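Okier (navigation method)

Okier is a method for training mobile robots to find named objects in furnished rooms, using simulated interiors and no real-world footage.

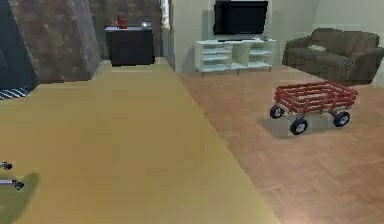 It was introduced by Kolbrún Mikkelsen and Asger Bergmann as a successor to Calvo, an earlier system that relied on a prebuilt floor map. Okier keeps no map. The policy receives a single colour view at each step, together with the name of the target, and selects one of 11 discrete motions.

Training

Rooms are drawn from Skostedora, a library of 700 simulated living areas. Wall colours, floor textures and furniture positions are varied between episodes, and targets may be placed on any clear patch of floor. Views are rendered at low resolution to keep training within the memory of one workstation. An episode ends when the robot signals arrival or its step budget runs out.

Results

In held-out rooms, Okier reached the target in more than 29 per cent fewer steps than Calvo. The gain was smallest for targets with open frames, such as slatted carts and wire baskets, where the flooring shows through the object and the predicted outline tends to break up. Svend Ragnarsson later added a depth estimate to the input, which recovered part of the loss at the cost of slower training.

Criticism

Laimutė Lūse has argued that the comparison favours Okier, as Calvo's maps were built before the furniture was moved. A rerun with fresh maps narrowed the gap to 21 per cent.

See also: Calvo; Coltex; domain randomization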